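Looking after the desk at home: keyboards, mice and the rest of it

I have worked from the same corner of the back bedroom for 14 years now, and in that time I have got through more keyboards than I care to admit. Most of them went to the tip long before they needed to. A sticky space bar, a mouse that jumped about, a mousepad gone grey at the wrist – all of it could have been put right in 10 minutes with things I already had in the kitchen drawer.

So these are the little jobs I do these days. Corinne Nakamura, who used to share an office with me, taught me a good half of them, and the rest I picked up by making a mess of things first.

Start by switching everything off. If the keyboard is wireless, take the batteries out as well, or you will type three lines of nonsense into somebody's email (I have done this, and it was to the bank). Turn it upside down over a sheet of newspaper and give the back a few gentle pats. Do it over newspaper and not over the carpet, please. Toast crumbs go a remarkably long way.

For the gaps between the keys I like a soft, dry paintbrush, the cheap sort from a child's paint set. Work from the top row down, brushing sideways, and then turn the whole thing over again. Those little tins of compressed air are handy too, but keep the tin upright and use short puffs.

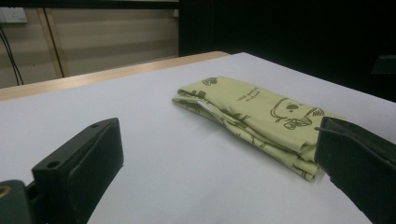

CLOTHS AND WIPING

A cloth wants to be soft, clean and free of fluff, and after that I don't think it matters much what it is. Old cotton pillowcases cut into squares are lovely. Kitchen roll is not so good, as it sheds bits and can leave fine scratches on a shiny trackpad. Wash your desk cloths without fabric softener, which leaves a film behind and gives you smears on everything you touch with them afterwards.

Dampen the cloth, never the keyboard. Wring it out until it feels barely wet, then wipe along the rows. For greasy keys – and mine are always greasiest around the E and the A – a drop of washing-up liquid in a mug of warm water is plenty. Go over it once more with plain water on another corner of the cloth and leave it all to dry for a good hour before you switch on.

THE MOUSE

If the pointer wanders, look underneath before you blame the computer. There is very often a hair across the little window. A dry cotton bud lifts it out. The smooth feet pick up a ring of grime as well, and a wooden cocktail stick will shift that nicely if you go gently round the edge.

My friend Hubert Wróbel swears by putting his fabric mousepad in the washing machine. I do mine in the basin with cool water and a little shampoo, rolled in a towel afterwards and dried flat, and it has kept its shape beautifully!

BATTERIES AND CABLES

Keep spare batteries in a box with a lid, and don't mix old ones with new. If you are putting a keyboard away for more than a month, take them out altogether. I forgot this one September and lost a perfectly good keyboard to leaking batteries.

Cables I coil loosely and tie with a scrap of ribbon, with a paper label on each one. It looks a bit fussy, I know, but it does save crawling under the desk with a torch.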